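**14 May 2020 - Herketti student team enters two-arm weighing task**

The Herketti robotics club has entered a weighing task in the Praviston student competition, to be judged in November. Two arms share one table and must portion dried beans by mass. The target is 100 grams, with a tolerance of 2 grams either way. Each team submits its control code and a log of 54 runs. 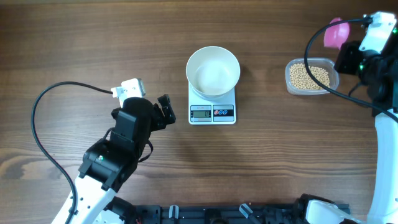 The tolerance is tighter than it looks, according to Wiriya, a rival entrant, which said its own team had spent nearly all its bench time on the last few grams of each portion - and would have preferred a longer time limit.

Scores combine mass error and cycle time. Spilled beans carry a penalty. Grirkis will publish the full rules and the scoring script.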